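Subject: Re: [bench-storage] Masking tape on rod racks - core damage?

The picture first, then replies to Ashok's points.

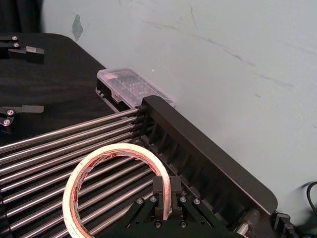 Masking tape roll above the rod rack, compartment box on the frame behind it.

On October 14, Ashok Lodhi wrote:
> We keep 24 rolls flat on a Wancombe shelf and the edges pick up dust.
> Would a rod rack be better, or do the rods mark the tape? Also, where
> do you put the small parts boxes?

Dust: yes, the rods are better. Grit falls through to the tray and can be wiped out from there. On a solid shelf it stays under the roll and ends up on the adhesive edge.

Marking: I have seen it only with rolls stored on edge under load. A single roll standing upright is fine. If you stack, lay them flat and turn them over once a month. The rods on ours are stainless and closely spaced, so a flat roll bears on several at once. The older Skormont rack had wider gaps and did leave lines in the paper tape.

Cores: check the cardboard before blaming the rack. Ours have printing on the inside in red and pink, and it makes a crushed spot easy to find. An oval core will not run true on the dispenser - set those rolls aside for hand use.

Boxes: the clear-lidded compartment type can sit on the black frame, at the wall end. I would not put anything over 200 grams there.

Does anyone have the rod spacing for the Perari version? The sheet I have lists only the outside dimensions.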